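Ostap Nechyporuk
April 2025

Small thread about flowers, tablecloths and water. I have 21 posts in my head but I will try to be shorter.

My mother had one good white tablecloth and we were allowed to eat on it two times in a year. When I moved to Stotasside I bought my own, and I decided it will live on the table all the time. This has consequences, and most of them are about stains.

First thing. A white cloth with a wavy edge looks finished only when the edge hangs free. If it is caught under the table or folded at the corner, the whole table looks tired. I go once along every side and pull it down with two fingers. It takes less time than reading this post.

Second thing, the spray bottle. I resisted it for years. I thought it is for people with orchids. Then I bought a green one at the Bimo shop near the bus station and now it is on the table more often than the salt.

White roses, white cloth, grey blinds behind. I like when the strong colours are few: the blue on the vase, the green of the bottle, the red of the crumpled cloth.
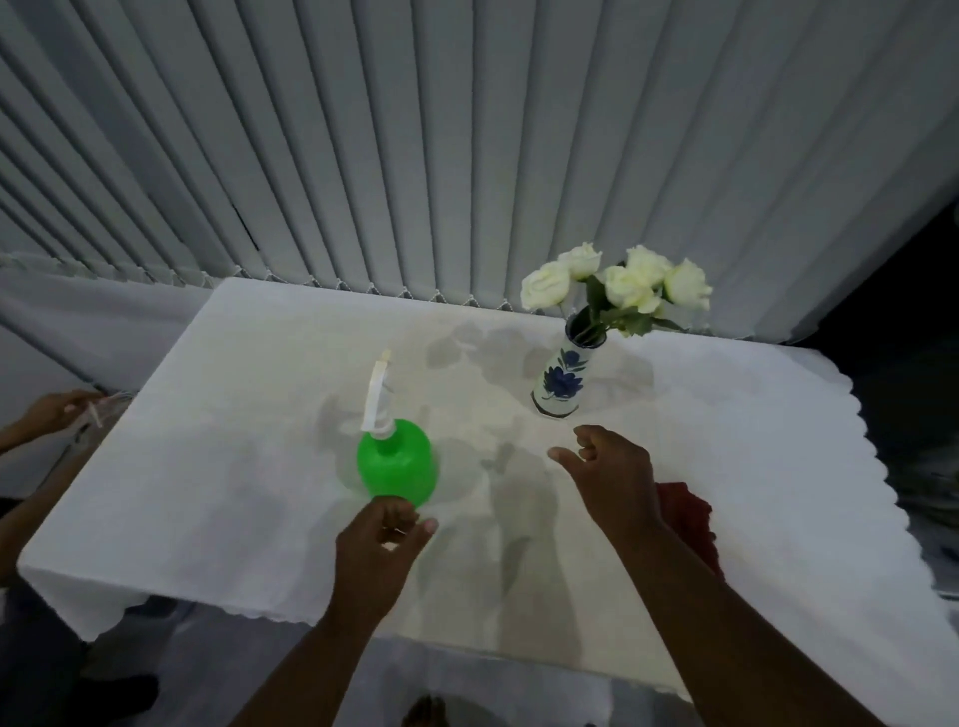
Anwara Weerasinghe: But do you spray the flowers themselves? My aunt always said water on white petals leaves brown marks, and she was very strict about it.

Thank you Anwara, your aunt has a point. I spray the leaves and I try to keep away from the open flowers. A little mist that lands on them by accident I do not worry about, but big drops sitting in the middle of a white rose are not good. I have seen the brown marks and they do not go away.

Also please look at what was in the bottle before. Mine has only water, always. My neighbour Maksymiv once used the same bottle for glass cleaner and for his fern. We do not speak about the fern.

Third thing, how to stand at the table. I put one hand near the foot of the vase and I spray with the other. A tall vase with roses in it is heavy at the top, and a cloth can slide. If the cloth slides, the vase goes with it. I learned this with a vase I liked very much.

Fourth thing, the stems. I cut them again every second day, only a little piece, at an angle. Then fresh water, and all leaves which would be under the water I take off. If you forget this, the water begins to smell and you will blame the roses.

Somebody wrote to me privately to ask how far away to hold the bottle. For me it is around 30 centimetres. Closer than this and you are washing the flowers. Farther and you are mostly watering the tablecloth – which dries without a mark when it is clean water, so do not panic.

About the direction I had to learn also. Behind my table there are the long blinds, the fabric type, and they do not love water. So I turn the nozzle a bit to the side. Or I turn the vase, this is simpler. When I turn it I also see the painted part from another side, and it is like I have a new vase for free.

I found an old issue of Cledico at the library, the home magazine, with a page about flowers on the table. They say the bouquet should be low enough that guests can see each other. I agree for dinner. But for the rest of the day I want it high, with one rose that leans out a little over the rim. I do not correct this rose. Five roses are enough for a narrow vase, with more of them they start to push each other.

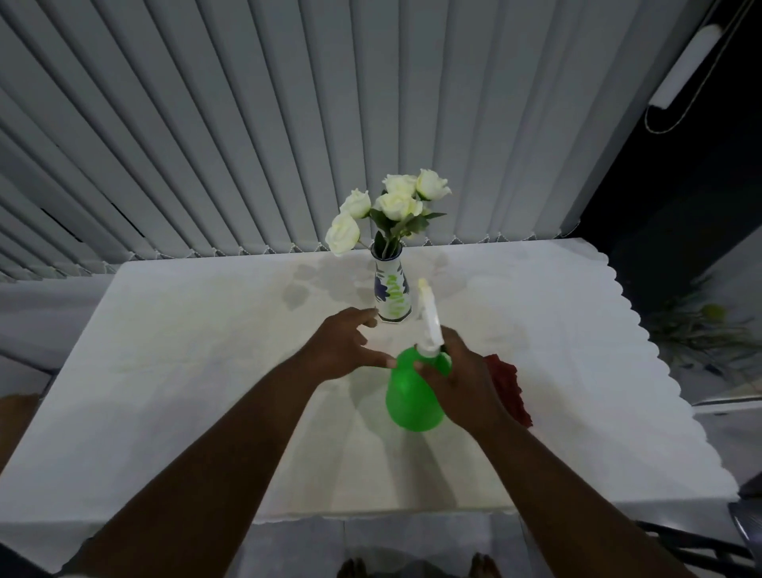 Cledico, no. 2, p. 30

This is the page, if someone wants to look for it. The text is short and the advice about low bouquets is in the second column. There is also a recipe for starch on the back, which I have not tried yet. If you have tried it please write, I am a bit afraid for the edge of my cloth.

One more about the cloth and then I finish. When the sun comes through the blinds, the leaves make shadows on the white and it is so nice that I sometimes leave the dishes and sit there. A patterned cloth would hide this. So when people ask why I keep a white one when I drink so much beetroot soup, it is for the shadows.

Anwara asks also about ironing. I iron it from the back side, when it is still a little damp, and the wavy edge last, with only the tip of the iron. If you start with the edge, it will be wrinkled again before you reach the middle.

In May I hope to have peonies from the market – they drink a lot and they drop everything on the table, so I will probably write again and complain.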